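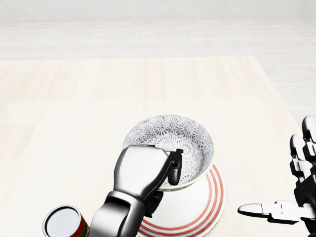
Home About Sim stuff Hardware Archive Contact

OK quick one because I have a train to catch and the new build is still compiling. August 2020 update on the hands thing, for the three of you who keep emailing.

So. Two-finger gripper vs. five-finger hand, same task, same bowl. Chak-lun Cheung has been arguing for the fancy hand since March and I've been arguing for the boring one, and we finally got the Rerncombe kitchen set loaded so we could stop arguing in chat and just run it. All simulated. No real hardware until Khoury signs off on the budget, don't ask.

Setup is the dull part. Botlow controller on both sides, position mode, stock gains. Contact solver bumped up to 2,000 Hz because at the default the bowl does this horrible buzzing thing on the plate and slowly walks off by itself. I lost most of an evening to that. Turned out I'd left the friction at zero on the plate collision mesh. Yes I know.

Grabbing a bowl by the rim sounds easy and it isnt. The rim is thin, it curves, and if you come in too flat you just shove the thing across the table. What worked best for me was one finger over the edge and down the inner wall, other one outside, then close slow. Closing force capped at 90. Higher than that and the bowl pops out like a bar of soap. 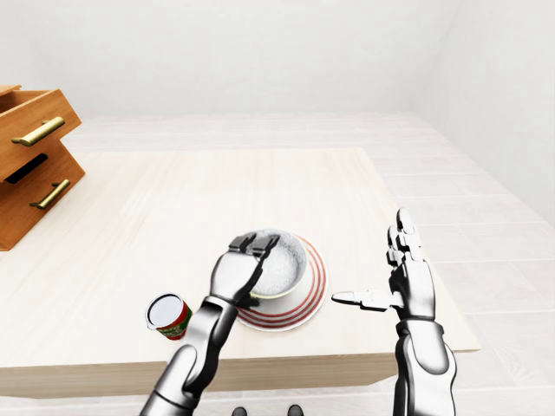 Left hand at the bowl, right hand parked open. Room cam.

Numbers so far, 300 runs each:

Gripper is more consistent. Boring but true. When it misses it misses the same way every time, a bit too far left, so that's an offset I can fix. Hand is all over the place. Some of its grasps are gorgeous, thumb underneath, really secure, and then the next run it pokes the rim and gives up. Chak-lun says that's the Ondgate retargeting and not the hand. Maybe! I'd like to see it. He's promised me a patch, we'll see.

Cameras -- I tried the head view and the room view. Head view is better for the final approach, you can see down into the bowl and judge how deep the finger is going. Room view is better for everything else, mostly for working out why something went wrong afterwards. Running both costs me around 5 frames a second on this laptop, which I can live with. Wrist cam I turned off, at the rim it's nothing but bowl. Might be worth it for the drawer handles, haven't tried.

Also the lighting. Everything is so bright and pale in this set that the white plate nearly vanishes against the table in the depth-from-color test, just the red stripes left. Hui-mei Mok suggested turning the ambient way down and adding one side light. Did that on a copy of the scene, looks moodier, results about the same. Going back to default so the runs stay comparible.

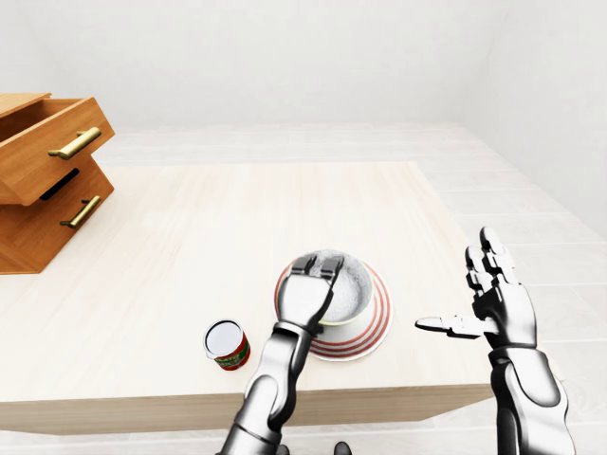 Anyway the other thing I wanted to get down before I forget is the lift. Grasp is one thing, lifting is where the two-finger one gets shaky. Only two contact points on the rim so the bowl wants to swing, and if there's anything in it you have to go up really slowly. I put a ramp on the vertical speed and it helped. Didn't fix it. Hand ought to win here on paper, more contact, but I don't have enough clean lifts from it to say.

Next up: other arm in the game too, one on each side of the rim. Hui-mei thinks two grippers beats one hand for anything wider than a mug and I think she's probably right. Need to sort out the timing between the Botlow instances first, they drift.

Config files going up tonight if the train wifi behaves. Gotta run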